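Horgan Folding Work Table: a long-term review

2 min read

I've fixed old radios on a dining table for most of my adult life, and my family has put up with it most of that time. Solder on the good wood, a missing knob under the fruit bowl, the smell of warm dust at dinner. So when the spare room came free last spring I promised everyone I'd buy a proper table and keep all of it behind one door. I went with the Horgan, the larger of the two they sell, and I've had it for 13 months. I love this thing!

It cost me $320, which made me gulp a little (my last work table was a door on two sawhorses, and the door was free). What sold me was the fold. The legs lock with a fat lever at each end, and you can work the levers with your foot while you hold the top with both hands. I can have it up before the kettle boils. My old sawhorses needed a second person and a fair amount of swearing.
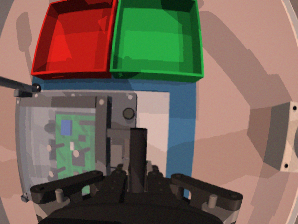

The second thing I noticed was how still it is. I do a lot of filing, and filing will find the wobble in any table ever made. This one hums a bit if you lean on a corner, but the middle stays put. I clamp a small vise to the front edge and go at it with a coarse file, and my coffee doesn't even ripple. Loretta Nakamura from our radio swap group came over in March with a console set that took both of us to carry up the stairs, and we put the whole chassis on it, speaker and transformer and all. No sag. She went home and ordered one the same evening, though she got the smaller size and now wishes she hadn't.

About that size. The large one is really large. Measure your room, then measure it again with the door open. I had to move a bookcase into the hall, and it's still there. But oh, the space! I used to work in layers, with the schematic on top of the parts and the parts on top of the tools. Now a job can spread out, and I can walk away in the middle of it and find everything where I left it the next morning. If you do jigsaw puzzles or sewing or anything else with a hundred little pieces, you'll know how good that feels. 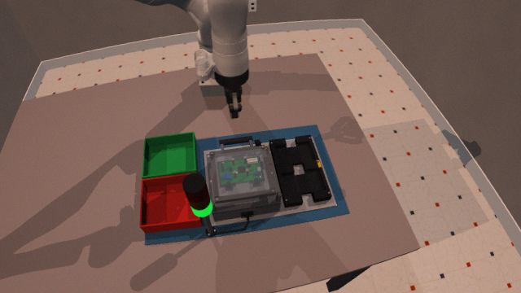 Blue mat in the middle of the tabletop, turned at a slight angle.

On mats: buy one. Horgan's surface is tough against scratches but it doesn't like heat, and I put a small brown ring in mine the first week with a careless iron. The Dremonley silicone mat is the one I settled on after trying a cheaper one that curled at the corners and smelled like a new shower curtain. The Dremonley lies flat, wipes clean with dish soap, and small screws don't bounce off it. I'm on my first one still.

For parts I use Clakow trays, the shallow kind, and I'd say the same about them that I'd say about the table: simple, a touch expensive, very hard to break. I've dropped one down the stairs full of capacitors. The tray was fine. I'm still finding capacitors.

Now for the grumbles, and there are a few. The rubber feet leave gray marks on a light floor. They come off with a damp cloth, but you do have to move the table to get at them. The shelf kit is sold separately and the screws in mine were too short, so I used my own. Horgan did answer my email and offered to send new ones, but by then the shelf was up and holding my meters, so I let it go. And the carrying handle is in the wrong place for anyone under about six feet. I end up dragging one end along the carpet like a sulky dog. 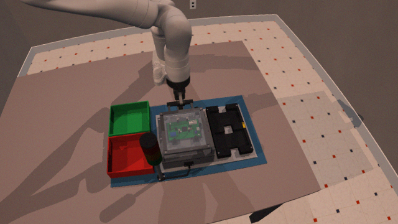
Unai Zabala, who talked me into radios in the first place, swears by the Gistum table, and I tried his for an afternoon to be fair. It's a lovely piece of work. The height crank is smooth and I was jealous of it, because my back would enjoy standing up for half the job. But it doesn't fold, and it weighs more than I care to think about. If you have a garage and you're never going to move it, get the Gistum. If the room has to turn back into a guest room when your sister visits, the Horgan is the better buy.

I keep a notebook of finished sets, and the count since the table arrived is 26, which is easily my best stretch. Some of that is having a door I can close. A lot of it is not having to clear up for dinner. Next job is a tabletop set with a cracked dial and a hum I can't track down, and it's been sitting there in pieces all week, in nobody's way.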